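Collecting the Walks

By the time we got to March, our little delivery robot (we call it Mumwood, after the street where we bought the wheels) could already drive perfectly well with one of us holding the controller. What it could not do was decide anything for itself, and for that it needed examples, a great many more than any of us had pictured when we signed up for the project. Yevdokiia Dmytriv and I took turns steering it along the covered walkways on campus while it saved what the camera saw together with every nudge of the stick.

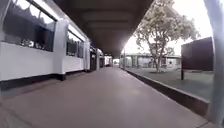
We ended up with 248 runs over 6 routes, and I have to say the first 14 were pretty much useless for training. I was steering in quick little jerks, and the model learned to wobble exactly the way I did! After that we agreed to drive slowly, keep to the middle, and now and then start a run pointed the wrong way on purpose – that gave it a chance to learn how to straighten itself out.

Labeling took far longer than driving. Each run had to be trimmed at both ends and marked with its route and the driver's initials, and we kept 2 routes aside for testing, so the model never saw them during training.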